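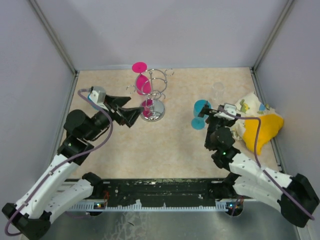 1 min read · 2,756 views

The Humcombe Clean Power Pledge is a nonbinding local climate plan that calls for all city electricity to come from renewable sources. Its backers say it would create 1,000 jobs, a figure taken from a paper by the advocacy group Idgate. The paper does not say how long the jobs would last or who would pay for them.
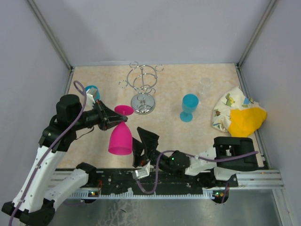

Magenta wine glass held upside down in a gripper

The council passed the pledge in February with no cost estimate attached. A poll released by Idgate put support at 79 percent — the question left out any mention of higher bills. When Trerketti, a rival group, added a monthly charge to the wording, support fell to 57 percent.
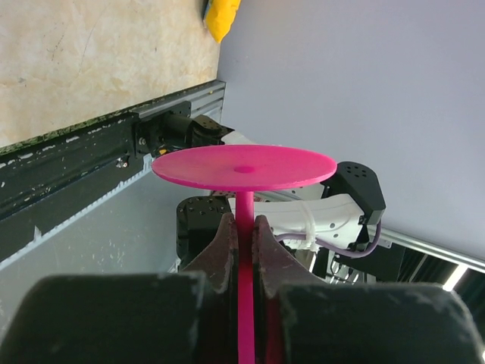

Magenta disc and stem between two finger pads, close view

The pledge sets no penalty for missed targets, and no yearly report is required.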